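Pirier Pictures to release Helport in cinemas next spring

Ognjen Leka's second feature follows two retired radio comedians on a last tour of seaside theatres

16th December

Pirier Pictures has acquired the UK and Irish rights to Helport, the second feature film from writer and director Ognjen Leka. The film will open in cinemas next spring, with previews at independent venues in the weeks before.

Helport is set over one winter in a small harbour town of the same name. It follows Dennis and Ray, two comedians who had a weekly radio show in the 1970s and have not worked together since it was cancelled. When a theatre on the seafront offers them a short run of shows, they agree to share a stage again, and also a rented flat above a chip shop. The film covers the rehearsals, the shows and the days off between them.

The running time is 86 minutes. The film was shot in 30 days on the east coast, mostly in and around one working theatre, and most of the smaller parts are played by people who live nearby.

Leka wrote the script after spending several years as a stage electrician in touring theatre. His first film, The Long Interval, was about a box office clerk who begins selling tickets for a play that has not been written.

"I worked with a lot of double acts when I was on tour," said Leka. "Some of them had not had a proper conversation offstage for years, and then the lights went up and you would have thought they were brothers. I wanted to make a film that stayed with two people like that during the hours when there is no audience. What do they have for breakfast? Who pays for the taxi? Those are the parts of a biography that usually get skipped."

The material performed by Dennis and Ray was written for the film. Leka and his two leads worked up a full hour of stage routines before filming began, although only a part of it is heard on screen. The longest unbroken routine, which involves a missing hat and a railway timetable, runs for seven minutes and was filmed in front of a paying audience at the theatre.

"We sold the seats at the normal price and told people they were coming to see an old-fashioned comedy night with cameras in the room," said Leka. "We did it on two evenings. The second house was much harder to please than the first, and that is the one in the film."

The theatre used for the shoot has 238 seats and still runs a programme of plays, pantomime and films. It stayed open at weekends throughout, so the crew had to clear the stage every Friday night and put everything back afterwards. Several real backstage areas appear in the film much as they were found, among them the prompt corner, the band room and a narrow corridor used for storing scenery.
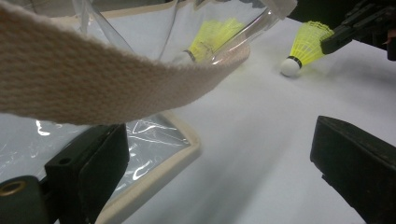
Woven strap and clear plastic bag with beige fabric trim.

Costumes were a large part of the preparation. Each of the two men has a stage suit, made new and then aged by hand, and a small set of everyday clothes that is repeated through the film. Leka asked for very few changes of outfit, and the same overcoat is passed between the two characters more than once.

The music is by Ofori, whose score is written for clarinet, upright piano and a small brass section. It was recorded in the theatre itself after filming had finished. There is no music during any of the scenes on stage except for what the pit pianist plays.

Helport was produced by Zuvetell, the company behind Leka's first film. Post-production was completed in November.

A spokesperson for Pirier Pictures said: "We saw Helport in a rough cut and made an offer the same week. It is a funny film about two men who are tired of each other and cannot manage without each other, and it takes the work of being funny seriously. We think it will suit the kind of cinema where people stay and talk in the bar afterwards, and we are planning the release with those venues first."

A spokesperson for Zuvetell said: "Ognjen works quickly and knows what he wants, and he writes for actors who are past the age when the good parts normally dry up. We are pleased that the film has found a distributor that wants to put it in front of audiences in a room together."

About the release

The film will be shown at preview screenings in over 30 independent cinemas and arts centres before it goes on general release. Many of these will be followed by a talk with Leka. Some venues will also host a short live set by a local double act before the film, chosen by the venue.

There will be daytime screenings for older audiences at most of the preview venues, with tea and biscuits included in the ticket. Captioned and audio described versions will be supplied to all cinemas from the first day of release. Relaxed screenings can be arranged by venues on request.

A full list of dates and places will be published on the Pirier Pictures website in the new year. Cinemas that would like to take the film and have not yet been contacted should get in touch with the bookings team. Film societies and community cinemas can book Helport from the date of general release at the usual flat rate, and do not need to wait for the home release.

The poster and trailer will be issued together. The trailer uses material from the first half of the film only, at the director's request. Reviewers are asked not to give away what happens on the final night of the run.

The home release will follow the cinema run. It will include a commentary by Leka, a recording of the complete stage act as performed by the two leads, and a short documentary about the theatre and the people who work there.

About the story

Dennis, the straight man, has kept every script from the radio series in labelled folders and can recite most of them. Ray, who got the laughs, claims to remember none of it. Their break-up was reported at the time as a row over money, and both have given interviews blaming the other. At the start of the film they have met only twice since then, both times at funerals.

The offer comes from the manager of the Helport theatre, who heard the show as a child and has a gap to fill between the pantomime and the spring season. She can pay them very little. The first night is poorly attended and goes badly. A recording of Ray arguing with a man in the third row is then passed around the town, and people begin to turn up in the hope of seeing it happen again.

Much of the film takes place in the flat, where the two men share one bathroom and disagree about the heating. Dennis wants to perform the old scripts as written. Ray wants to talk to the audience and see what comes. Neither will say what the real argument was about, and the film leaves it until late before it gives each man's version.

About Ognjen Leka

Ognjen Leka is a writer and director. He trained as an electrician and worked in theatres across the country before making a series of short films with friends from the touring circuit. The Long Interval was his first feature. He is now writing a third film, set in the office of a failing entertainments agency.

About Pirier Pictures

Pirier Pictures is an independent distributor of new British and European films. It works mainly with independent cinemas, arts centres and film societies.

About Zuvetell

Zuvetell is a film production company. It develops low-budget features with writers and directors who have come from theatre and radio.

Notes to editors

Interviews with Ognjen Leka are available by phone or in person from the new year. Requests for interviews with the cast should be made through the Pirier Pictures press office, giving the name of the publication and the planned date.

Online screening links can be sent to accredited press. Links are for the named person only and should not be passed on. Reviews are embargoed until the morning of the first preview screening, and this applies to social media posts as well as print, broadcast and online reviews.

The title should be written as Helport, with a capital H only. The composer is credited by a single name, Ofori.

Production notes, a full cast and crew list and further stills can be had from the press office on request.

ENDS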